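# Budgeting a two-arm setup for laundry work - what did we forget?

**Equipment & Purchasing > Small labs and workshops**

---

**daeun_yoo** wrote:

Hi all, and thanks in advance to anyone who reads the whole thing, I do go on a bit!

We're a small group at Illholm and we've been asked to put together an equipment plan for household handling tasks, laundry first. That means unloading a washer into a basket, and later on, sorting and maybe folding (I can dream). The draft went in on 6 Apr 2021 and came back the same afternoon with one word in the margin, "Spares?", so I have some rewriting to do.

What I have so far, leaving out the arms themselves, which come from another budget line:

- grippers, plus mounting brackets we print ourselves
- a wrist camera for each arm and one at head height
- cables, power supplies, a decent powered hub
- one front loader and a couple of baskets
- a base or stand of some kind

The grippers, cameras and cables come to $1,376 on the Grabner quote. We have up to $3,000 for everything on the list. It feels like plenty, and that makes me nervous. What am I leaving out?

Da-eun

---

**ardalan_n** wrote:

Welcome! It's a good list, and you're further along than we were when we started ours.

Fingers. Buy or print a lot more fingers than you think you need. We went through 5 pairs before December, mostly from driving the tips into the drum wall. The pointed kind are lovely for pinching a bit of sleeve but they don't forgive you when you come in at a bad angle. Price them as a consumable, on their own line, and whoever reads your plan will stop writing in the margin.

Cables are the other thing. Get ones with a right-angle plug if your camera takes them. A straight plug sticking out of the side of the wrist will find the rim of the door every single time.

---

**gfallahi** wrote:

I'll be the grump here. Why a washer at all in the first year? For the price of a front loader you could have a plywood box with a round hole in it and put the difference toward a second set of grippers. We ran on a box for months and the arm learned to reach into a hole just fine. You can tip it, raise it, cut the hole bigger, and it doesn't take up half the room.

- Gholamreza

---

**tahmineh_t** wrote:

Gholamreza, I love you dearly but I have to disagree (again!). The hole is the easy part. It's the door that gets you. A washer door is deep, the glass bulges, the light bounces around in it, and when it's open it takes up exactly the space where your left arm would like to be. We did the box too, over at Fosum, and then spent a whole spring relearning everything once the real machine arrived.

Da-eun, buy the washer, but buy it used. Ours was $40 from a landlord clearing out a basement and it doesn't even spin. You don't need it to wash anything. You need a door, a seal and a drum.

Check two things before you hand over the money: that the latch on the door is whole, and that the hinge doesn't sag. And bring a friend with a strong back, because there is a big weight inside those things and the stairs are always narrower than you remember.

---

**gfallahi** wrote:

Forty dollars changes my sums, I'll admit. I was thinking of a new one. I still say the box is better for the first few weeks, while people are learning to drive the arms, and I'd rather see somebody dent plywood than a drum.

---

**hamidreza.t** wrote:

Jumping in on the space question, which I haven't seen in the list anywhere. Measure with the door open! We bought our stand from Starkard going by the width of the washer with the door shut, and then couldn't park the base where we wanted it. We ended up paying for a second, narrower stand, and the first one holds our coffee maker now.

Photo so you can see how much of the working area the door takes, with the basket tucked in beside it and one item still in the drum:
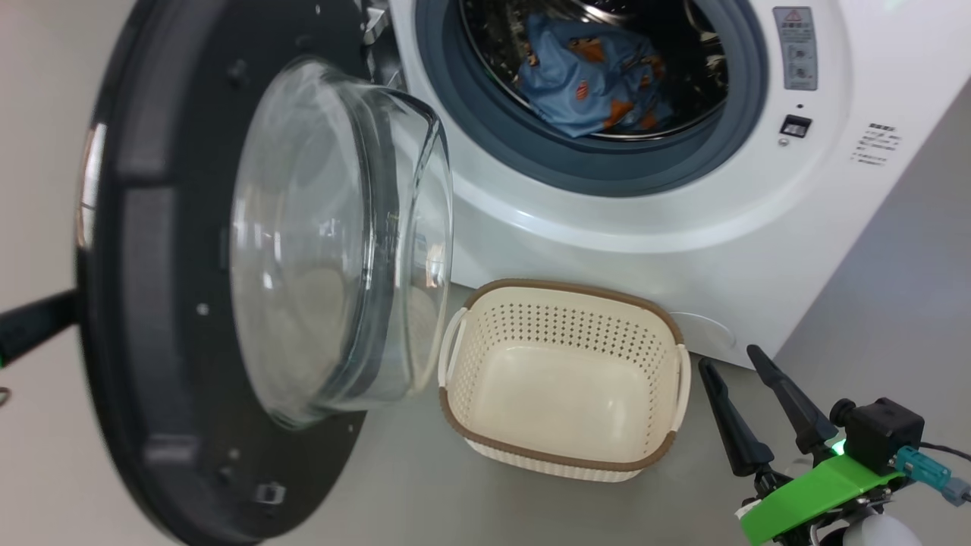

## What I'd put in the plan, in order

1. **Floor space first.** Tape out the door swing, the basket and the base on the floor, and leave it there for a day or two while people walk around it.
2. **The washer, used.** Follow Tahmineh's advice on the latch and hinge.
3. **Baskets, two the same.** Get the same model twice, with handles at the ends. If one cracks and you replace it with a different shape, you've changed your task without meaning to.
4. **Fingers and brackets.** As Ardalan said, on their own line. If you print the brackets, put the filament in too - we forgot, and it came out of somebody's pocket.
5. **Light.** One cheap soft lamp off to the side. The inside of a drum is shiny metal full of little holes and the glass throws reflections, so plan on an evening of moving the lamp about.
6. **Clothes.** A thrift store bag will do nicely. Include prints as well as plain things, and some small pieces.

Keep whatever is left unspent until you've run for a month. You'll know by then what hurts.

---

**daeun_yoo** wrote:

Oh, this is wonderful, thank you all so much! I had no lamp, no clothes and no filament in there, and I'd measured with the door shut, so I'm blushing a little.

Hamidreza, did you go with a fixed stand the second time or one on casters? Our floor is smooth and I worry about it creeping when both arms reach forward.

---

**hamidreza.t** wrote:

Casters, with locks on all four. It does creep a tiny bit on a long reach. Rubber mat under the front pair and we stopped noticing.

---

**ardalan_n** wrote:

Fixed for us, and I'd do it again. We bolted ours down and I sleep better. But we never have to share the room, so take that into account.

---

**gfallahi** wrote:

Da-eun, if you do want a box for the early weeks, I still have mine and you'd be welcome to it. You'd have to come and get it, and it has a few dents.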